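Are robots able to do boring kitchen and shop chores yet, or should I wait?

Asked in Home & Small Business > Gadgets and Automation
Thursday, August 12, 2021

Hi all, long-time reader, first question. I run a small bakery counter, just me and part-time help, and a huge chunk of my day is moving things from one place to another. Rolls off the tray, rolls into the bowl or the basket, bowl to the counter, repeat until closing. I'm also the one doing it all over again at home with dishes and toys, so you can see why my mind wanders to robots.

A salesperson from a company called Lindik told me a two-armed machine could be "shelf ready" for small shops by November. He was very sure of himself! I asked if it could pick up a glazed roll without squashing it and he changed the subject to financing, at $1,668 a month. I don't pay that for my oven.

So is anyone close enough to this stuff to tell me where things stand? I don't need it to bake. I need it to put a roll in a bowl, and maybe wipe down after. My counter is 21 inches deep if that matters.

2 answers

Answer 1 (marked helpful by 10 people)

I work on the hardware side at Osora, so take me with a grain of salt, but bread into a bowl is very nearly the task we use to torture our machines. It sounds like nothing and it's a great test. Bread gives when you squeeze it, a glaze can be slick or tacky depending on the day, and a shiny bowl throws reflections that confuse the cameras. Then every roll is shaped a little differently from the last one, which your customers like and my software friends do not. 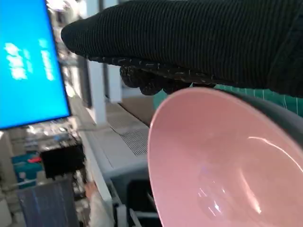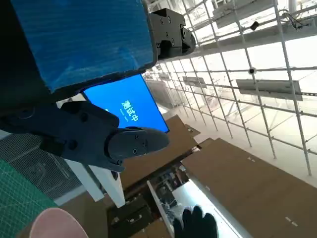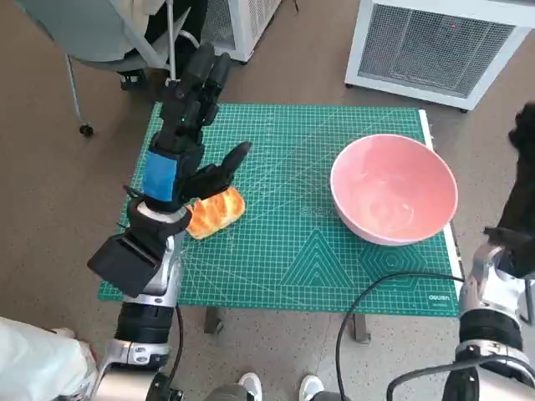
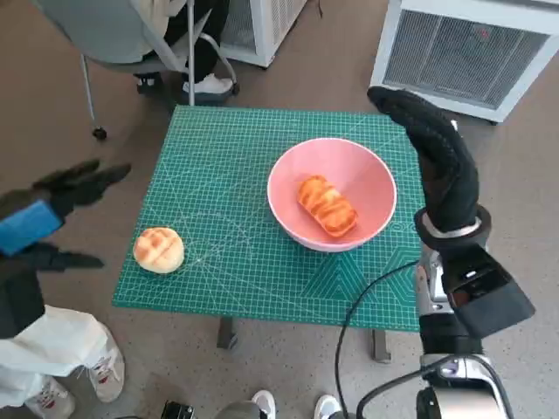
The bread and bowl setup. Third picture: roll on the mat. Fourth picture: roll in the bowl, with a round bun on the mat.

Where I'd put things today: if the table is at a known height, the bowl stays more or less put and you aren't in a hurry, a two-handed machine can be taught to do this, and it'll do a fair job on the kinds of bread it practiced with. Swap in a seeded roll or a croissant and all bets are off (croissants are the worst, they shed). Somebody has to be close by the whole time too, and that somebody costs you more than the part-timer you have now.

Speed is the other thing. You can move a roll in a second while talking to a customer and thinking about lunch. A robot hand slows way down right before it touches anything soft, and if it misses, it backs off and tries over. With a line at the counter you would lose your mind.

Wiping down is harder than you'd guess. Moving the cloth is fine. Knowing when the counter is clean is the hard part, and crumbs the same color as the countertop are a misery.

On your Lindik guy, ask him to run it in your shop, with your rolls, on your counter, for a full morning. Bring out the stickiest thing you sell. And 21 inches is tight. The arms need room to swing the elbows, so measure what's behind you as well. I wouldn't sign anything this year.

Comment from the person asking: This is so helpful, thank you! Sticky bun it is. There's a rack right behind me, so the elbows would be in the baguettes.

Comment: do the fingers have to be washed? asking because health inspector

Reply from Answer 1: Yes, or covered with something you can change, and it has to be food safe. Test gear isn't, so don't go by what you see in a lab. None of the bread we practice on gets eaten.

Answer 2

We had a Colov floor robot at our store for over a year and it was great until it met a shoelace. I think people expect too much. Vacuuming yes, mopping sort of, anything with hands no. My brother-in-law saw a Navaratnam arm at a trade show stacking cups and it was fast, but all the cups were the same and they were bolted-down stands and so on, so I don't know if that counts.

For a bakery I would just get a better scoop or tongs and one of those rolling racks so you walk less. We moved our register closer to the back door and it saved more steps than any gadget I've bought. Also check if your insurance even covers a machine like that around customers, ours wanted a whole separate form for the vacuum.

Comment: the rack tip is good. Get the kind with locking wheels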